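# Getting old line off a spinning reel

Most of the tricks passed around for stripping line waste an evening. A cordless drill does it in 2 minutes, if you tape an empty spool to the bit and keep the speed low. 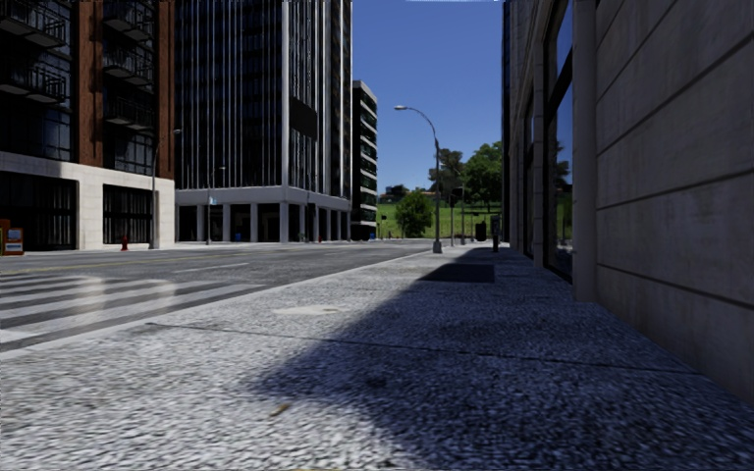

Parisa Rahimi wrote in to say she soaks her spools in warm water first, and swears the mono comes off without a single loop.

Maybe. I tried it on a Heiskanen reel in February and saw no difference, apart from a wet bench. I'm also not sold on the Nevari line conditioner. The label promises 80 trips, and I'd like to know who fished them.

What I'd do:

- Leave the bottom third of the old mono on as backing. I had 216 yards on mine and threw out the rest.
- Join new to old with a double uni knot, trimmed close.
- Wind on under a damp rag, pinched lightly.
- Cut the waste into short pieces before it goes in the trash. Birds get caught in long loops.

Skip the silicone spray.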